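CLOTHES AND HOW THEY WORK
Handout 3: Closures
October 2018
Rukdale Evening College, Rivera Building

Bring this handout to the next class. Bring also one garment you can fasten without looking and one that you can't. If you own nothing that defeats you, congratulations, and please borrow something with hooks up the back.

1. The problem

A piece of clothing has to be large enough to get into and small enough to stay on. Everything we cover in this unit is an attempt to deal with that, and most of the attempts have been annoying.

The oldest answer is to skip the question. Wrap the cloth around the body, tuck the end in, and walk carefully. Draped clothing wastes no fabric, fits nearly anyone, and can be passed along to a cousin without alteration. It also punishes people who run for things. Most draped traditions ended up adding a pin, a belt or a knot somewhere, and a pin is a closure whether or not the wearer cares to admit it.

The second oldest answer is a hole for the head. The tunic goes on over the top and needs no fastening at all as long as the neck is wide. A wide neck is cold. A narrow neck traps the head. Cut a slit down from a narrow neck and you have a garment that opens, and now you need a way to shut it again. A good part of the history of dress is contained in that slit.

2. Pins, ties and laces

Pins came early and stayed late. The brooch is a pin with ambitions. The plain straight pin was still holding up respectable European clothing long after buttons were common, partly for thrift and partly for fit: a bodice that is pinned shut can be pinned shut anywhere, so a heavy dinner can be allowed for. The drawback is that the wearer is carrying a number of sharp objects next to the ribs.

Ties are gentler. A pair of cloth tapes costs next to nothing, survives the wash, and can be sewn on by a child. We will see them on infant clothing, aprons, hospital gowns and underthings of every period. The hospital gown is often held up as a failure of the tie. I would call it a failure of placement. Put two short tapes at the back of someone who can't reach them and you have designed for the convenience of somebody else, a theme we will come back to.

Lacing is the tie repeated until it becomes structural. It spreads the strain over many points, which is why we still use it on boots. It takes time and it benefits from a second person, and for centuries the second person was the point. Clothing that needs a servant announces that there is one.

3. The button

Buttons as ornament are very old. Buttons as fasteners need something to go through, and for a long time that was a loop. The worked buttonhole, cut into the cloth and stitched around its edge, became widespread in Europe from the thirteenth century on, and tailors lost their heads over it. Sleeves that had been loose became tight, with buttons packed along the forearm. Fronts opened from top to bottom. Once a coat opened down the front you could cut it close to the body, and fashion, which until then had been largely a matter of cloth and color, became a matter of shape.

It is worth being fussy about terms here, because the exam will be.

Placket: the finished opening in a garment, or the strip of doubled cloth along it where the closure sits. Students write "placard." Please don't.

Shank: the stem that holds a button away from the cloth. Sewn-through buttons get a shank made of thread, or are supposed to.

Stay button: a small flat button on the inside, sewn back-to-back with the outer one so the strain falls on it and the cloth doesn't tear. Its presence tells you that somebody cared, or that somebody charged extra.

Facing: the second layer inside an edge. Closures are anchored into the facing as well as the outer cloth. Closures anchored into the outer cloth alone will come and find you later.
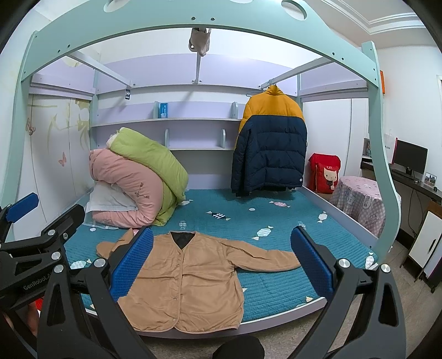

Photo: Vekach Dress Study Collection

4. Left over right, right over left

You will all have been told why men's and women's shirts button on opposite sides. You will have been told something different from the person next to you. The usual candidates:

Men dressed themselves and needed the opening handy for a sword. Women were dressed by maids, who faced them, so the buttons were set for the maid's right hand. Women carried babies on the left arm. Women rode sidesaddle and the wind came from a particular direction, apparently always the same one.

Each of these has been repeated in print with great confidence and very thin evidence. The maid theory at least explains something about wealthy clothing, though wealthy men had servants too and seem to have been buttoned the other way regardless. Surviving women's garments before the nineteenth century are not consistent. What we can say safely is that the convention hardened as ready-made clothing spread, and that a factory, having picked a side, tends to stay with it. If you write "because of swords" in an assignment I will draw a small sword in the margin and deduct a mark.

5. Hooks, snaps and the wish to hurry

The nineteenth century wanted closures that didn't show. Hooks and eyes had been around for ages, and now they were turned out by machine and sold on cards by the gross. They lie flat, they hide under an edge, and they hold well as long as there is tension. Take the tension away (sit down, breathe out) and they let go one after another.

The snap was the modern idea. Two halves, a stud and a socket, with a bit of spring in one of them. It came out of the later nineteenth century, and for a long time it was considered a dressmaker's convenience, hidden on cuffs and side openings. Then workwear and children's clothing found it. A snap can be shut with one hand. It can be shut in gloves. It can be pulled open all at once, which is useful to infants' parents and to performers in a certain kind of show.

Snaps come in two broad families. Sewn snaps are stitched on through little holes around the rim and can be moved if you get them wrong. Set snaps are clamped through the cloth with a press or a hammer tool, and if you get them wrong you have a hole. The students who used the hammer tool in May will confirm this.
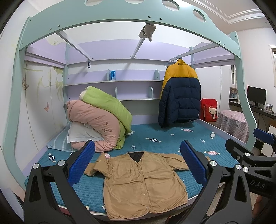

Fig. 2. Collarless jacket with V-shaped neckline and small snap buttons on the placket.

A word on necklines, as they decide how much work the top closure has to do. A high collar puts strain exactly where the wearer moves most, and the top button is accordingly the first to go. A V neck starts the fastening lower, on the chest, where things are calmer. Much of what looks like style in a neckline is somebody avoiding that top button.

6. The zipper, briefly

The zipper gets its own session, so only the outline. Early versions appeared in the last years of the nineteenth century and did not work. Better ones followed in the years before the First World War, and those did. Clothing makers were slow to take them up. They had some reason: early metal zippers could rust, and some had to be unpicked before washing and sewn back in afterward. A closure you must remove to do the laundry is a hobby.

By the late 1930s the zipper was in trousers and in couture, and by the time your grandparents were courting it was everywhere. It is fast, strong and flat. Its weakness is that it fails as a whole. Lose one button and you have a shirt with one button missing. Lose one tooth and you may have a jacket that is open for good. Keep this in mind when we get to repair.

7. Who is doing the fastening?

For every closure we look at, ask whose hands it assumes. Small buttons assume steady fingers and decent eyesight. A back zipper assumes a flexible shoulder or a housemate. Cuff links assume patience. Anyone who has had a broken wrist, arthritis or a toddler has already conducted research in this area and should speak up in class.

Adaptive clothing often keeps the look of one closure and uses another underneath: sham buttons on top, magnets or hook-and-loop tape below. Some people find this dishonest. The same people usually own a bow tie on a clip.

8. For next time

Read the Skevitz packet, sections 3 and 8. The scans are crooked and will remain so. You may skip the page on glove hooks unless you become interested, in which case come and see me, I have several.

Written work: choose one garment of your own and write 800 words on how it closes. I want to know what the closure is, what it is anchored to, which parts are wearing, and what would happen to the design if you swapped it for another kind. Do not tell me how the garment makes you feel. It counts for 50 points.

Garments left in the Rivera workroom overnight will be used as teaching material. Scissors go back in the drawer.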